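Visit report: Palomino cleaning goods works, open day in July

I went to the open day at Palomino with Ye-ji So from our purchasing office. We buy cloths and sponges for a chain of guest houses, and we wanted to see how the things are tested before they are packed. The doors opened at 10 a.m. and we were there until a little after 3 p.m. Parking was in the lot behind the loading dock, and you had to walk all the way around to the front to sign in.

Deok-su Yoo met the visitors in the lobby and split us into two groups. Ours started with the cutting hall. Cloth comes in on wide rolls and goes through a hot knife that seals the edge as it cuts. The plant has 104 employees on two shifts. The line we saw was making plain blue cloths for a hotel customer, hemmed on one long side only, and the operator let us handle a few from the reject bin. Most had a crooked hem. One had a pulled thread down the middle.

The cutting hall was loud and we were given ear plugs. It was hard to follow everything Deok-su said in there, and I had to ask him again later about the edge sealing. The seal is meant to stop the cloth from shedding. He said a sealed edge gets a bit stiff after many washes, and customers who polish glass tend to ask for the unsealed kind.

After that we went upstairs to the wiping room, where Ha-rang Wang is in charge. It is where they look at how cloths and sponges pick up dirt from a household surface. The panels are wood grain, a pale floor with dark walls standing up on three sides. Crumbs are the usual dirt for the cloths. Ha-rang said that people at home mostly wipe up crumbs, and a cloth that pushes them along instead of holding them gets sent back by customers faster than one that wears thin.

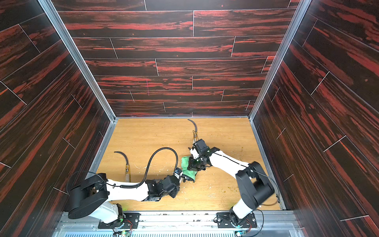
Green microfiber towel on the light wood-grain floor, with white crumbs to the left of center.

We talked for a while about folding. Palomino prints a folding diagram on the back of its retail packs: in half, in half again, wipe, then turn to a clean face. Ha-rang thinks hardly any customers read it. Most people grab the cloth in a bunch and go, so a bunched cloth matters as much to him as a folded one. A bunched cloth touches the surface in fewer places and leaves lines of crumbs between the folds. I asked whether a thicker cloth would help. He said a little, but a thick cloth takes longer to dry and starts to smell in a closed cupboard.

Ye-ji wanted to know about wood floors in particular. Our older guest houses have oiled boards, and the housekeepers complain that crumbs settle in the seams. The advice was to vacuum or sweep first, then wipe along the grain with a cloth that is barely damp. Wiping across the boards drags the dirt into the gaps. I wrote this down for the housekeeping sheet, which at the moment says nothing about direction at all.

Sponges came next. Palomino does not make its own foam. It buys sheets from Vistis, glues the scouring layer on top, presses the two together and cuts them to size. The glue is the part they worry about. If there is too little, the scouring layer starts to lift at one corner, and if there is too much, the sponge has a hard band in the middle that does not rinse well. Each batch gets 200 squeezes in a press and a soak overnight before anyone signs for it. We were shown some that had failed, and you could put a fingernail straight into the gap.

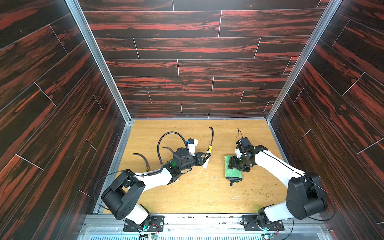
Can a scouring sponge be used on a wooden floor?
Use only the soft foam side, damp and with light pressure, and keep the rough side for pans and tile, as it will dull the finish on wood.

Lunch was in the staff canteen. Soup, rice, a fried egg, and some very good pickled radish. I sat across from Mal-soon Nam, who runs the packing hall and has been with the company since it was in its old building. She told us the wrapping used to be done by hand, and the stack height was set by a line drawn on the table. Now the wrap is a paper band. She likes it less than the old film - it slips off if the cloths are stacked even slightly unevenly - but the shops asked for it.

The packing hall was the last stop. Up to 2,000 packs go out on a full shift. Cloths are packed in fives and sponges in threes. The cartons are marked Starngate for the wholesale range and Flinavex for the shops. According to Mal-soon the cloths in both are the same, and only the band is different. That was useful for us to hear, as we had been paying the shop price for one of our houses without a good reason.

Jae-in Joo from sales had a table at the exit with samples and order forms. The smallest wholesale order is 700 cloths, any mix of colors. Green, blue and yellow are kept in stock. Gray has a wait of three weeks. We took two cloths of each color and a pack of sponges to try out in one of our own kitchens before deciding on anything.

A few notes for whoever goes next time:

Wear flat shoes. The stairs to the wiping room are open metal grating.

Bags have to stay in the lockers, and the lockers take a coin that you get back.

The morning group is the better one. In the afternoon the cutting hall stops for a blade change and there is not much to look at.

Ask for the washing chart. It is not on the sample table, but Jae-in has copies. It says to wash microfiber on its own, no fabric softener, and to dry it on low heat or on a line. Our laundry has been putting the cloths in with the bath towels, which would account for the lint.

Ye-ji is keeping the samples in the second drawer by the copier. Please sign for them if you take any.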